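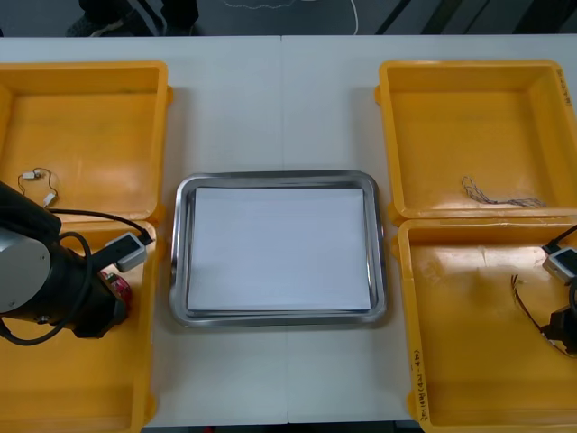
Nundon Open Bin, Yellow
Item 395-Y

It's a bin. It is yellow, it has no lid, and small parts go in it. We've sold it under the Nundon name for years and have yet to come up with a better pitch.

The rim is thick, so you can pick up a full one without it folding in your hands. The floor is flat, so a small white connector with its leads still attached lies where you left it and doesn't slide off to sulk in a corner. White, black and gray parts show up well against the color. Yellow parts don't, and for those we suggest the same bin in blue (Item 395-B).

Most people buy four: two on the left, two on the right, with a steel tray in between for whatever is being sorted at the moment. You are free to buy five. We have no idea where the fifth one goes.

Details
Material: molded plastic
Color: yellow, leaning toward orange on the floor
Width: 333 mm
Lid: no
Sold: singly, or in cartons of 26
Steel tray: sold separately, see Item 2034

Cleaning
Warm water and dish soap. Printed labels stick fine and come off in one piece if you're patient. Marker comes off too, eventually, with language.

From customers
"Ordered a carton for the connector bench. They're yellow." Divina Magbanua

"My old bins bowed in the middle when you filled them up. These sit flat. Would like a lid." Teguh Tarigan

There is no lid, Teguh. We did ask.

Orders of a full carton ship from our Fasberg warehouse. Single bins ship from the shop, usually the next working day.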